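Pencil Cases and Desk Things: Frequently Asked Questions

We use cookies to remember your language and to count visits to this page. By continuing to read you accept this. Accept | Settings

These are the questions that come most often to our study room at Jostar. I have answered them as clearly as I can. If your question is missing, please write to us, and I will add it when I have time. The page was last changed on 11 March 2025.

Does my child need to bring a pencil case?

Yes, please. We have shared pencils in the room, but a child who has her own case starts to work sooner. One case is enough. The big ones with many floors inside take too much of the table.

Which kind of case is best?

We like the kind which has a zipper and opens flat, like a book. The child can see everything inside without digging. A deep bag with a small opening is also allowed, but the small things always go to the bottom and the child must pour everything out to find a sharpener.

How do we pack the case?

Start with an empty case. Open the zipper completely, lay the lid back on the table and take out everything, also the crumbs of eraser. Then put back only what is used every week. 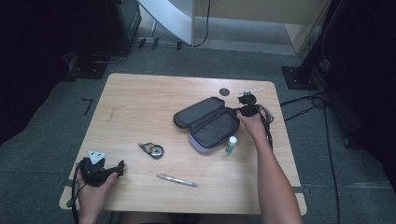
Photo: Jostar study room

A dark lining, like the gray one in this case, hides pencil dust well, but a dark pen can also hide in it. Feel the corners with your finger before you say that the case is empty.

What should be inside?

Our list for the younger group is short:

2 pencils, already sharpened
1 eraser
1 sharpener with a lid
1 small glue stick
5 colored pencils, any colors

The older group adds a ruler of 30 centimeters. It will not fit into most cases, so it travels in the school bag, next to the notebooks.

Glue stick or liquid glue?

Glue stick, please. Liquid glue opens itself in the bag, and I have washed many notebooks which could not be saved. The small size is better for us than the large size, because the large one prevents the zipper from closing. Before you pack it, turn the glue down fully and press the cap until it clicks. Any maker is good. Families ask me often if we want Wumix or Tresex, and my answer is that we have no preference.

Where does the glue stick go in the case?

In the main part, along the fold, and never in the lid. When it is in the lid, it rolls out at the moment the child opens the case. Pencils go in after it, with all the points in the same direction.

May my child put stickers on the case?

On the outside, yes. Inside, please do not. The name should be written on a label near the zipper, with first name and family name. We had three children with the family name Kazemi in one group, so the first name is really necessary.

How do I clean the lining?

Use a dry brush first, an old toothbrush is very suitable. After this, a cloth with a little warm water and a drop of dish soap. Leave the case open over night. Do not put it in the washing machine if it has a hard shell inside, the shell will bend and the lid will not lie flat anymore.

How must the table look at the end of the hour?

Bare. Every child closes the case, puts it in the bag and looks one more time at the place where she was sitting.
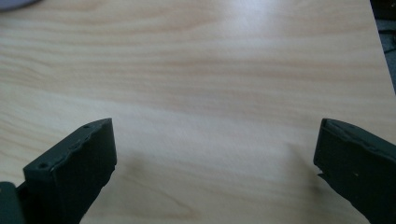 Jostar After-School Program, Study Room Team

On a light table with a wood pattern like ours, a thin line of pencil is easy to miss between the lines of the grain. Please teach your child to put her head low and look across the surface from the side. The lamp helps with this, as dried glue often shines a little.

What do I do if there is glue on the table?

Fresh glue goes away with a damp cloth. For dry glue, lay the damp cloth on the spot for 5 minutes and then rub with the soft side of a sponge. Do not scratch it with a ruler or with scissors. The same method works at home.

My child lost something. Where is it?

Probably in our lost box, beside the door. We keep the things until the end of June, and after that they go to the shared pencils. Cases with a name are given back to the family directly.

Whom can I ask?

Ask for Zohreh Babaei at the front desk, or leave a note in the notebook there. I read it every evening before I close the room.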